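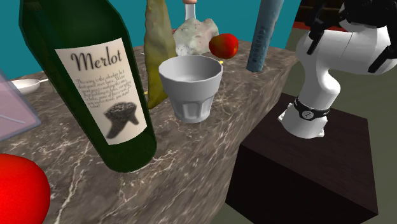

Merlot bottle on a stone countertop.

4. Recording a constituent's view on a health bill

4.1 Before you start

The Surmont casework system holds one contact record for each constituent. Views on a bill are stored under the contact record, in the Positions tab. You need Editor rights to add or change a position. Read-only users will see the tab in grey.

4.2 Adding a position

1. Open the contact record and select Positions.
2. Press Add. A blank form opens.
3. Enter the bill code. Health bills use the range 422 onwards.
4. Choose For, Against, Mixed or Not stated. Use Not stated if the constituent asked a question but gave no view.
5. In the Source box, select Letter, Email, Call or Surgery.
6. Type a short note. The limit is 1463 characters, including spaces.
7. Press Save. The record is stamped with your user name.

Note: If the constituent has written about two bills in one letter, add two positions and attach the same scan to both.

Caution: Do not enter details of a person's own vaccinations or treatment in the note. Put these in the Restricted tab (see section 7).

4.3 Changing a position

1. Select the existing entry and press Revise. Do not delete it.
2. Enter the new position and the date it was received.
3. Press Save. The earlier entry moves to History.

Note: Entries made before the April update have no History. Revising one of these overwrites it.

4.4 Sending totals to the member's office

1. Go to Reports and select Bill Summary.
2. Pick the Tokitz layout for printing or the Kubiak layout for spreadsheets.
3. Set the area. Brarkbridge is split into 13 wards; one of them, Outer, is off by default.
4. Press Run.

Caution: Totals count contact records, so a household with three records is counted three times. Run Merge Check (section 12) first.

Section last revised 6 July 2022.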